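Tag der offenen Tür bei Hultov: Roboter zum Zuschauen und Nachfragen

April 2023

12 Kommentare | 47 mal geteilt

Die Firma Hultov hat in diesem Monat ihre Werkhalle in Trenedden für Besucher geöffnet. Gekommen sind 329 Personen, viel mehr als die Veranstalter erwartet haben. Die Stühle reichten nicht, und am Eingang musste man zeitweise warten. Gezeigt wurden vier Arbeitsplätze, an denen Roboterarme mit kleinen Bauteilen, Steckverbindungen und Stoffen umgehen.

Kelly Mellor leitet bei Hultov die Abteilung für Montage. Sie begrüßte die Gäste und erklärte zuerst, was an diesem Nachmittag nicht zu sehen sein wird, nämlich keine schnellen Maschinen hinter Gittern. Die Arme bewegen sich langsam, und die Besucher durften bis auf einen guten Meter herankommen. Für Kinder gab es einen eigenen Tisch, wo sie einen Greifer mit einem Handgriff selbst steuern konnten - dort war die Schlange den ganzen Nachmittag am längsten.

Am meisten Interesse fand bei den Erwachsenen der zweite Arbeitsplatz. Er wurde zusammen mit der Firma Gunn eingerichtet und beschäftigt sich mit Steckern und weichem Material. Tomoyo Shimada, Ingenieurin bei Gunn, beantwortete hier die Fragen. Ein Stecker mit Metallstiften verlangt eine genaue Richtung, sagte sie, und schon eine kleine Schräglage kann die Stifte beschädigen. Stoff dagegen hat bei jedem Versuch eine andere Form. Wenn beides nah beieinander liegt, wird die Aufgabe für die Steuerung deutlich schwieriger.

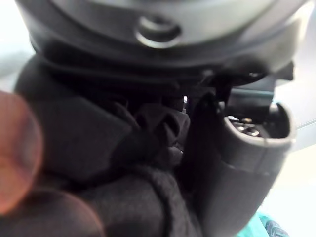 Eine kleine Kamera am Handgelenk des Roboters liefert dafür die Bilder aus der Nähe. Frau Shimada erzählte, dass ihre Gruppe im letzten Jahr lange nur mit einer Kamera an der Decke gearbeitet hat. Von dort oben waren Falten und enge Spalten kaum zu erkennen. Mit der Kamera am Handgelenk gelingt eine Übung mit einem einfachen Stecker jetzt in 93 von 100 Versuchen. Mit Stoff daneben ist die Zahl niedriger, sie wollte sie aber noch nicht nennen.

Ein Besucher wollte wissen, ob solche Geräte in den nächsten Jahren Arbeitsplätze in Trenedden kosten werden. Die Antwort von Frau Mellor war vorsichtig. Bei Hultov arbeiten zur Zeit rund 50 Menschen in der Montage, und es sei keine Stelle gestrichen worden. Für die Zeit nach dem laufenden Projekt könne sie aber nichts versprechen. Der Fragesteller bedankte sich, zufrieden wirkte er nicht ganz.

Kasun Uddin, Lehrer für Technik an der Trotwood-Schule, war mit seiner Klasse gekommen. Er fand gut, dass die Mitarbeiter auch über Fehler gesprochen haben. Seine Schüler hatten Fragen vorbereitet, zum Beispiel, wie stark ein Greifer drücken darf und wer haftet, wenn etwas kaputt geht. Auf die zweite Frage bekamen sie eine ziemlich lange Antwort.

Hultov möchte die Veranstaltung im nächsten Frühling wiederholen, dann mit Anmeldung und mit mehr Sitzplätzen. Schulklassen können schon vorher einen Besuch vereinbaren, die Gruppen sollen nicht größer als zwanzig Personen sein. Ansprechpartnerin ist Effie MacRitchie im Büro der Firma.

Text: Morven Ogilvie

Kontakt | Impressum | Datenschutz | Nach oben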